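Stain Removal and Surface Care: Keeping White Tabletops, Counters and Desks White

Filed under: Home > Cleaning > Surfaces & Furniture

24 May 2022

216 shares | 12 comments

White surfaces show everything. A coffee ring that would disappear on oak is the first thing you see on a white table, and the usual reaction, scrubbing harder, is how most white tops end up dull in the middle and shiny at the edges. The tips on this page are for the white tops found in most houses: laminate, painted wood, melamine, solid surface and the coated board used for cheap desks. Marble and other natural stone need different treatment and have their own page.

Find out what you have

Look at the underside and the edges first. Laminate usually has a thin dark line where the sheet meets the edge strip. Melamine board has a strip glued on, and the strip often lifts at the corners. Painted wood will show brush marks, roller texture or a chip with wood under it. Solid surface is the same color all the way through, so a scratch in it is still white.

If you can't tell, treat it as painted wood. It is the most easily damaged of the group, and anything safe on paint is safe on the rest.

Test every new cleaner on the underside or behind a leg. Leave it on for five minutes, wipe it off and look again the next day. Some paints soften slowly and look fine at first.

Everyday cleaning

Warm water with a few drops of dish soap is enough for daily use. Wring the cloth out well. Water left standing along a seam will swell the board underneath, and a swollen seam can't be pressed flat again.

Wipe in one direction, rinse the cloth, wipe again with plain water, then dry with a towel. The plain water pass is the one people skip. Soap left behind dries to a thin film, the film collects dust, and after a couple of months the top looks gray no matter how often it is cleaned.

If the film is already there, mix one part white vinegar to four parts water and go over the whole top with it. You may need to do it twice. Do not use vinegar on a top with bare metal trim.

Microfiber cloths work better than sponges on white tops. Wash them without fabric softener, and keep the ones you use on floors separate.

Coffee and tea rings

Fresh rings come off with dish soap. For old ones, make a paste of baking soda and water about as thick as toothpaste. Put it on the ring, cover it with a damp paper towel so it doesn't dry out, and leave it for 20 minutes. Wipe it off without scrubbing. Baking soda is a mild abrasive, and on a gloss finish it will leave a haze if you rub it.

Tea is more stubborn than coffee. If the paste leaves a shadow, use 3 percent hydrogen peroxide from the drugstore on a cotton pad, 10 minutes at a time, with a rinse in between. Never mix peroxide with vinegar in the same container.

Ink, marker and crayon

Ballpoint comes off most laminates with rubbing alcohol on a cotton swab. Roll the swab over the line and change it when it gets dirty, or you will spread a pale blue patch over a much bigger area. Alcohol can take the shine off paint and can lift some lacquers completely, so go back to the underside test before you start.

Permanent marker needs the same treatment and more patience. Going over the mark with a dry erase marker and wiping it off right away sometimes works on gloss laminate. It does nothing on matte.

Crayon should be scraped first with the edge of a plastic card. Take off what is left with a little mineral oil on a cloth, then wash the oil away with soap. Heating crayon with a hair dryer is often recommended, but on a matte white top it can drive the color into the texture.

Scuffs and color transfer

Colored objects dragged across a white top leave streaks of their own material behind. Toy bricks, rubber feet, phone cases and the bottoms of plastic bins are the usual sources. The streak sits on top of the surface and looks worse than it is.

A melamine sponge removes nearly all of these. Wet it, squeeze it out and use almost no pressure. The sponge is a very fine abrasive, and on gloss it will leave a dull spot that can't be polished out of a laminate. Try a clean pencil eraser first on gloss tops.

Newspaper, cheap dyed placemats and printed grocery bags will also transfer color, mostly when they are damp. Don't leave any of them on a white top overnight. If it has already happened, use the peroxide method given for tea.

Yellowing

Sunlight, cooking grease and smoke all turn white surfaces yellow, and only the last two can be cleaned off. To find out which you have, lift something that has stood in the same place for a long time. If the patch under it is whiter, clean a small area next to it with a degreaser. If the cleaned spot matches the patch, it was grease. If there is no change, the finish itself has aged and the choices are to paint it or live with it.

We compared two degreasers on an old kitchen table last August. Prondeck cut through the grease faster but needed two rinses. Plellholm took longer and left less behind. Either one will do the job. Both should be diluted more than the label says for a white painted top, and neither should be sprayed straight onto a seam.

Oil-based white paint yellows in the dark as well as in the sun, so a tabletop stored in a basement may come out the color of cream. Water-based paints hold their white much better.

Heat marks

A white cloudy mark on a clear-coated top is moisture trapped in the finish and will sometimes fade on its own in a day or two. A brown mark is a scorch. On laminate a scorch is permanent. On solid surface it can often be sanded out, starting with 400 grit and finishing with a gray nylon pad, always in small circles. On painted wood, sand it, prime it with a stain-blocking primer and repaint.

Use trivets with feet. A flat cork mat under a heavy pot passes more heat than people expect if the pot stays there through dinner.

Checking your work

Overhead light hides streaks and film. Check a white top by daylight from a window, with your eyes close to the level of the surface, and put something small and brightly colored in the middle. A dark color gives your eye something to measure the white against, and yellow or gray areas show up much sooner than they do on a bare top.
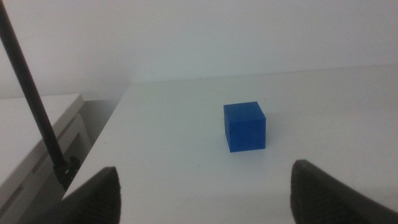
A small blue block on a flat white top, with a soft gray shadow along its base.

Do the same check before buying touch-up paint. There are a great many whites, and a store sample held up to a top under kitchen bulbs will nearly always look like a match. Take the sample to the window at noon and again late in the afternoon.

Chips and scratches

Small chips in laminate can be filled with a laminate repair paste. Clean the chip with alcohol, press in less paste than you think you need, and level it with a plastic card before it skins over. It sets quickly and is hard to sand flush afterward.

For painted tops, fill with fine surface filler, let it dry overnight, sand with 220 grit and touch up with a small artist's brush. Two thin coats are less visible than one thick one. If the damage covers more than a hand's width, repaint the whole top. A patch that size will always show.

Fine scratches in gloss solid surface can be rubbed down with a plastic polish. We use the Jasińska cream, which comes in a 275 ml jar and lasts for years. Do not use it on matte tops.

Things to keep away from white tops

Bleach, except well diluted and rinsed at once. It can yellow some plastics.
Steel wool and green scouring pads.
Furniture wax and spray polish, which build up and turn gray.
Acetone and nail polish remover, which will dull or melt several of these materials.
Turmeric. Wipe it up immediately and follow with peroxide.

Felt pads under lamps, trays and plant pots prevent most of the scratches covered on this page. Multhorpe sells them in sheets of 200, which is more than most homes will use, but the adhesive holds well. Replace any pad that has picked up grit, and check the ones under heavy items when you move them for cleaning.

Tags: white furniture, laminate, melamine, stain removal, desks, baking soda

Share this page | Print | 12 comments

Contact us | Copyright and terms of use | Back to top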